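Projects > Kedesville Coast > Progress reports > June

Progress report to the Culidico tourism fund
Prepared by Lok-yiu Siu, visitor services, Kedesville

The works on the walking track from the harbour to Rathore Bay have continued in this period. The track is now open for 1,162 metres of its total 1,188 metres. The last section, beside the old bath house, is still closed while we wait for the second handrail. Visitors can reach the beach by the upper road in the meantime, and the signs for this detour are in place.

The bus stop at the bath house was moved 40 metres closer to the entrance, as was agreed with the council. Drivers have told us they find the new position easier for turning. The timetable is printed in English and Spanish. A colour version for the harbour kiosk is still at the printer.

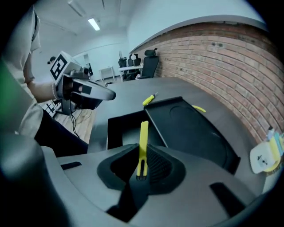

Black tray on a dark grey tabletop.

Dolores Ruiz-Ortega has finished the text for the visitor guide, with a chapter on the history of the springs and a map of the small coves. We received 170 replies to our summer survey. Most of the people who answered asked for more shade and for a place to fill water bottles. We would like to use the remainder of the signs budget for one water tap, and we ask for your approval of this change.

Distex has sent its price for cleaning the changing rooms through the season. It is higher than last year and we are still discussing it with them.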